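# The Cloth on Top

Greer Mackay sells tablecloths, and she will talk you out of buying a big one. Her shop, Fivora, is on Calloway Street in Derkport, between a key cutter and a place that repairs sewing machines. People come in with the measurements of their table written on the back of a receipt and ask for something that will hang down a foot on every side. Greer asks them what happens on the table. If the answer is homework, bills, breakfast and a cat, she sends them to the other wall.

The other wall is where she keeps what she calls top cloths. They are printed, they are fairly thin, and they are cut narrower than most tables. The idea is that you put a plain, dark, heavy cloth down first and leave it there for weeks. The printed one goes over the middle, where people eat and drink and put things down. When it gets dirty you take it off and wash it. The heavy cloth stays put.

"My grandmother did it with a sheet," Greer says. "A sheet in the middle and the good cloth showing at the sides. She changed the sheet every couple of days and the good cloth lasted until she died."

Fivora cuts most of its top cloths to a width of 1520 millimeters, and Greer will trim one at the counter if your table is smaller. She thinks the strip of base cloth at each side should be wide enough to rest a hand on. It doesn't need to be even. Most people's isn't, because the top cloth creeps toward whoever sits nearest to it.

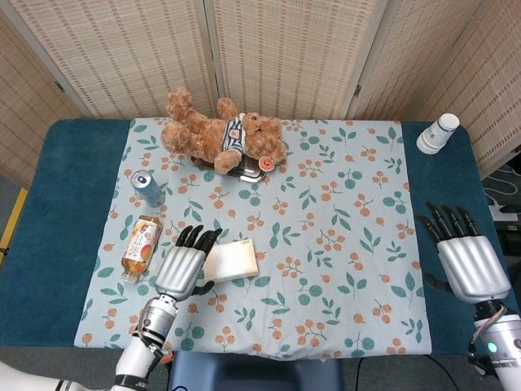 Creeping is the main complaint. A thin cloth over a thick one will move, and it moves more if both are smooth. Greer's fix is to choose a base with some nap or a visible weave and skip the clips. Clips are fine outdoors. Indoors they catch on sleeves, and they have to come off every time you want to shake out the crumbs, so after a month they are in a drawer.

The second complaint is color. Customers worry that two cloths will look like too much, and they try to solve this by buying both in the same shade. Greer steers them away from that. Two blues that nearly match look like a mistake. A dark green-blue under a very pale blue looks like a decision, particularly if the print on the pale one has some of the darker color in it. Leaves do this job well. Her best sellers for years have been leaf prints with something small and orange mixed in: berries, kumquats, loquats, rose hips. She sold 1,136 top cloths last year and says most of them had fruit on them somewhere.

There is a practical side to the fruit. A juice spot on plain white cotton is the only thing you see in the room. On a busy print you can get through lunch without anyone noticing it. Greer doesn't recommend leaving it there, but she knows her customers.

## What lands on it

I went to see some of these tables in use. The first belonged to Jinlong Ye, who teaches evening bookkeeping classes and works from home during the day. His table is in the front room, and it does everything. He eats there, marks papers there, and wraps parcels there for his sister, who runs a small mail-order business called Senano and stores half her packing supplies in his hall closet.

Jinlong has a system for the table, and it starts with a tray. Anything that doesn't have a place yet goes on it. When the tray is full he carries it around the apartment and puts things away until there is nothing left on it. He has done this for 13 years, with the same tray, a metal one from a restaurant supply store.

"The tray is allowed to be a mess," he told me. "The table isn't."

He prefers metal because it wipes clean and because it is noisy. When he drops his keys on it he knows where his keys are. A wooden tray was too quiet, and a wicker one collected crumbs in the weave. He also likes a rim. Pens roll, and so do cans.

Drinks are where his system gets strict. An open drink stands on a coaster near the edge of the cloth, away from the papers. A finished one goes straight to the kitchen. The trouble is with the ones that are neither, the bottle with two inches of tea left in it that you intend to come back to. His rule is that the cap goes on at once. A capped bottle can fall over and lie there all afternoon without doing any harm, and on a table with children around it generally will.

Aitana Aguirre has the children. She and Iker Esteban live across town in a ground-floor apartment with two boys, and their table is long and low-priced and never bare. They bought it second-hand in November, before they had measured the doorway, and had to take the legs off to bring it in. Aitana bought the base cloth from Greer the following week to hide the scratches. The top cloth came later, after a blackcurrant incident that she would prefer not to go over again.

What I noticed at their place was how much of what ends up on a family table has nothing to do with eating. There was a flashlight, a library book, a box of plasters, a sock. Soft toys get brought to breakfast and left behind. Iker used to return them to the bedroom one at a time through the day, and he says he was walking the same hallway over and over. Now they go on the tray with everything else. Toys don't mind who they sit next to, as he put it, and it gives the boys one spot to check before they start shouting that something is lost.

Their tray gets emptied before supper. Each boy takes what is his. Whatever is left belongs to a parent, and there is usually some discussion.

## Boxes and packs

The thing people argue about most, I found, is tissues. Every table I saw had some, and hardly anyone was happy with where they were. A rigid box takes up a square of space that can't be used for anything else, and it gets pushed toward the middle of the table until somebody has to reach across the plates for it. It also tends to be replaced before it is empty, so there are two.

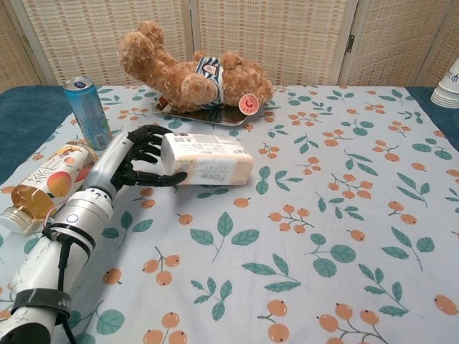

Aitana gave up on boxes last year and buys soft packs. They cost her less, they fit in a bag, and when they are half used they flatten down. She keeps one lying flat on the table and the rest in a cupboard. Her one difficulty was that white packs vanished under paper, and she got around this by choosing a brand with some color on it. A pack that is mostly white and goes from peach to orange at one end, like the one with "Face" printed on it in thin script, is easy to spot in a pile of mail. It also happens to pick up the orange of the fruit on the cloth, although she says that didn't enter into it.

Jinlong still likes a box. He keeps his at the far end of the table, beside the lamp, and he has taped a loop of ribbon to the back so that it can be hung on a hook when he is wrapping. His other boxes are flat white paper ones for the parcels. They stay in the closet until he needs them, then come out in small stacks. He doesn't like having them about when he's eating, and he moves them even if it is only toast.

Iñaki Ortuño goes further. He rents out a room in Derkport for craft groups and small workshops, and he resets the table in it several times a day. He keeps a folding screen beside it, the kind with woven panels, and puts it up behind the table when a group wants to concentrate. He likes a screen for another reason too. Once the back of the table is closed off, people stop leaving things along that side. They put their coats and bags somewhere else. He tried asking them nicely for a long time before he bought the screen.

His advice on buying one is to check the feet. Beige woven panels are light, and a light screen on a smooth floor will walk if a door opens behind it. Angle the panels more sharply than you think you need to. A screen that curves around a corner of the table stands up better than one stretched out in a line, and you lose very little floor.

## Clearing it

Everyone I spoke to clears in a different order. Jinlong does paper first, since it's the thing he most fears getting wet. Aitana does food, then drinks, then whatever is biggest, on the theory that a large object gone makes the rest look manageable. Iñaki begins at one end and doesn't skip anything.

Greer starts with anything that could leak. She has washed enough cloths brought back to the shop to have firm opinions about fruit drinks. If one does spill, she lifts the top cloth by its corners immediately, before it can soak through to the base, and carries the whole thing to the sink with the puddle in the middle. Cold water, from the back of the cloth. She lets it soak while she deals with the rest of the table, and she doesn't use hot water until the mark has gone.

The prints she sells can be washed warm after that. She hangs them by the short edge and irons them slightly damp, or doesn't iron them. Folding is where most of the creases come from, so she rolls hers around a cardboard tube and keeps the tubes upright behind the door. A customer once asked her for a tube and she now gives them away with every second cloth.

Base cloths need washing less often than people expect. Once a season is enough if the top one is being changed. Greer suggests turning the base around when you do it, so the side facing the window gets a rest from the light.

Her own table at the back of the shop has a dark base on it and a top cloth she cut wrong years ago, too short by a hand's width. The scissors live on one end and her lunch is generally on the other. When I left she was moving the lunch to make room for a roll of something with lemons on it, which had come in that morning and which she hadn't decided whether to keep.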